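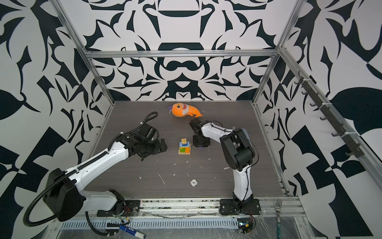
CULTBY, March

Chauhan is looking for a bench and lining fitter to join the finishing section at the Cultby works. The section prepares tabletops, fits patterned linings and attaches side rails and accessories to open enclosures made of aluminium extrusion. The post is full time and permanent.

Main duties

Hanging patterned wallpaper on back and side panels. Most current orders are for high-contrast black-and-white papers lining three sides. Where the back wall carries a mirrored ornamental pattern, the line of symmetry is set out first and the side panels are worked outwards from the back corners. The fitter marks up the drops, cuts, pastes and trims.

Preparing and fixing tabletops. The dark grey wood-grain finish is the one most often ordered. Tops are checked for level after fixing and again after the side rails are on.

Fitting rails, crossbars and hook strips. A strip with six small black hooks, fastened to the side rail with white cable ties, is typical of the work. Hooks must be evenly spaced and cable tie ends trimmed flush.

Completing the job card, including paper batch numbers and any repairs to the lining. Cards go to the section office before the end of the shift.

What we need from you

At least two years in paperhanging, shopfitting or display work. You should be able to match a large repeat across an inside corner without a visible step, and to read a dimensioned drawing. Experience of fixing to slotted aluminium extrusion is useful but can be taught. A forklift licence is not required.

Some lifting is involved. Panels are moved by two people. The section works standing for most of the day, and the pasting area is kept at a steady temperature all year.

Terms

Hours are 43 a week, starting at 7.30 am, with an unpaid lunch break. Overtime is by agreement. The probation period is 19 weeks. Hand tools, overalls and safety footwear are supplied. Occasional fitting work is carried out at the Trukport site; travel time is paid and transport leaves from the Cultby yard.

The post reports to Mamta Bisht, finishing section lead.

How to apply

Send a CV and a covering letter of no more than one page to Geeta Rastogi, Personnel, Chauhan, Cultby, quoting reference 70. Photographs of corner and repeat work are welcome. Shortlisted applicants will be asked to complete a practical test lasting half a day, consisting of one back panel, one side panel and the corner between them. Materials are provided and the test is paid at the normal hourly rate.

Applications close at 5 pm on the last working day of March.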